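Border talks, again. Third round since April, same hotel, same long table, and for once both sides stayed past lunch.

Kokham and Prellthorpe have not had a working crossing for 7 years. Trucks go the long way, 326 miles through the hills, and the drivers pay for it twice — once in fuel, once at the checkpoints. Before the closure 900 people a day walked over the bridge to shop, see a dentist, visit a grandmother. Now it's goats and the odd patrol.

What changed? Money, mostly. Kokham's harvest was poor and it needs grain. Prellthorpe has grain and a port nobody is using. Neither foreign ministry will say so out loud. The draft text talks of "shared heritage" for two pages before it gets to customs fees.

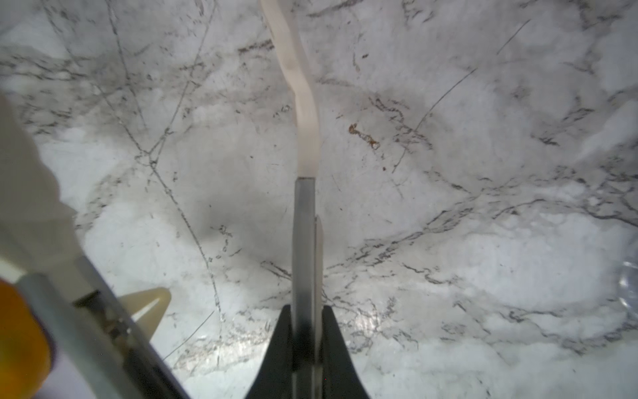

Ifeoma Babalola thinks the fees are the whole story, and that the rest is there so both capitals can sell it at home. Give them a number they can live with, she argues, and the bridge opens in a month.

Maybe. The prisoners are harder. Prellthorpe wants its list answered name by name, Kokham wants to trade the lists whole. That fight sank the last round, and teh mood in the corridor on the second night was not good. Doors shut, phones off. Tea went cold.

Then there are the 3,000 troops still dug in on the Zervas ridge. No one has offered to move them. A pullback is mentioned once in the draft, in brackets, which in this trade means no agreement.

Next session is set for Ruvico, neutral ground and a six hour drive for everbody. The bridge stays shut until then.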